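Search this site
Enter keywords
Go

Gripper Trials, Wrist Camera Views

Over the last few months we have been comparing three grippers for the Grumside cell, first in simulation and then on the bench at Udley. This page collects notes from the simulated half of that work. The bench results will get their own page when Henryk Szczepańska has finished going through the force logs.

All of the simulated runs used the same arm model and the same controller settings. Only the gripper and the camera mount were changed between sets. We ran 256 attempts per gripper on the small parts list and repeated any set where the controller dropped out.

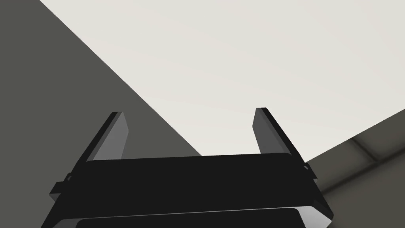 The parallel-jaw model was the easiest of the three to set up. Its two flat fingers gave us few contact problems, and we could leave the friction values at their defaults. The Trerkgate three-finger model needed most of a week before it would close on a cylinder without jitter. The suction model was quick to run, but we don't trust its numbers on curved parts.

Camera placement made more difference than we planned for. With the camera behind the gripper, the housing takes up a lot of the view, and that leaves less room for the part during the approach. We tried moving the mount out by 28 mm. The detector picked up parts sooner, but the wider mount hit the bin wall on the corner picks, so we put it back.

Plain backgrounds were used for the first sets to keep rendering time down. Textured walls and bins were added in May. Detection scores fell for all three grippers after that, and the order between them stayed the same.

The Rutkowska controller was tried with the parallel-jaw model only. It ran 661 cycles before we stopped it to change the logging rate. Closing speed was steadier than with our own controller, though the opening move was slower. We have not decided whether to carry it over to the bench.

Questions about the settings files can go to Henryk.

Page updated 9 November 2020

Recent items
Udley bench: new table and clamps
Camera mount drawings, second set
Suction cups compared on curved parts
Notes on controller dropouts
Grumside cell layout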